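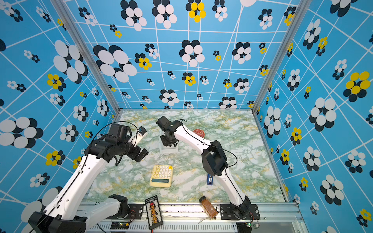 4 Fitting and setting up the printed wall panels

4.1 Before you start

Read this section through once before opening the panel sleeve. The Tilalach panel system is supplied as a set of printed sheets, a roll of edge tape and a bag of clips. The order number on the sleeve must match the one on the delivery note. If the two differ, do not cut or fold any sheet, as opened sets cannot be exchanged.

Panels are printed in batches, and colour can shift slightly from one batch to the next. Where a set is being extended, quote the batch code from the back of an existing sheet when ordering. Sets bought before July carry the code on the sleeve only.

You will need:
a steel rule, 1000 mm or longer
a sharp knife with a fresh blade
a soft pencil
a felt-edged smoothing tool
a clean, dry cloth

4.2 Letting the sheets settle

1. Remove the sheets from the sleeve and lay them flat, printed side up, in the room where they will be used.
2. Leave them overnight. Sheets stored on a roll may need a second night.
3. Check each sheet for creases and print faults under the lighting that will be used.

Note: Slight curling at the corners is normal and will pull out once the clips are on. A crease across the middle of a sheet will not.

4.3 Measuring and cutting

1. Measure the width of each wall at the top, middle and bottom. Work to the smallest of the three.
2. Measure the height at both ends.
3. Transfer the sizes to the back of the sheet in pencil. Do not use a felt pen, which shows through pale areas of the print.
4. Line up the pattern before cutting. On the Fisura range the repeat is 98 mm, and the left edge of each side sheet is marked with a small arrow at the start of the repeat.
5. Cut from the back, against the steel rule, in two or three light passes.

Caution: Cut away from the body and keep the free hand behind the blade. Change the blade as soon as it begins to drag. A dull blade tears the top layer and leaves a white line along the edge.

The largest sheet supplied is 2890 mm long. For longer walls, use two sheets with a butt joint and place the joint in a corner where possible. Do not overlap sheets — the step catches the light and the upper sheet will lift in time.

4.4 Fixing the sheets

1. Wipe the wall with the dry cloth. Painted surfaces must have cured fully.
2. Start with the back sheet. Hold it centrally and press on the two top clips.
3. Smooth downwards from the centre, then outwards to each side.
4. Fit the remaining clips, working from the top. Space them evenly, with one at each corner.
5. Fit the side sheets in the same way, starting at the corner shared with the back sheet.
6. Run edge tape along any exposed cut edge.

Note: Clips can be removed and refitted. Edge tape cannot, and will take the surface of the print with it if pulled.

If a sheet bows away from the wall after fixing, release the lower clips, smooth it again and refit them. If it still bows, the sheet is too wide. Remove it and trim 1 mm from one side.

4.5 Tabletop sheets

Tabletop sheets in the Pancombe range have a wipeable coating and are heavier than wall sheets. They are cut in the same way but are held by their own weight and a strip of low-tack tape at each side. Do not use wall clips on them.

1. Clear and clean the table.
2. Lay the sheet with its long edge along the front of the table.
3. Where the table has fixed fittings, make a card template of each one and cut the sheet to suit. Leave a gap of 2 mm all round.
4. Tape one side, smooth across, and tape the other.

Caution: Do not place hot items on the sheet. The coating softens at 45 °C and will mark.

4.6 Care and replacement

Dust wall sheets with a dry cloth. Tabletop sheets may be wiped with a damp cloth and a little washing-up liquid. Solvent cleaners will dull both. Keep sheets out of direct sunlight, as yellows and pale blues fade first.

Spare clips and tape are available from Kassab under the part numbers in section 7. Store unused sheets flat or rolled with the print facing outwards.

Section revised Dec 27, 2022. Checked by Ronaldo Dagdag.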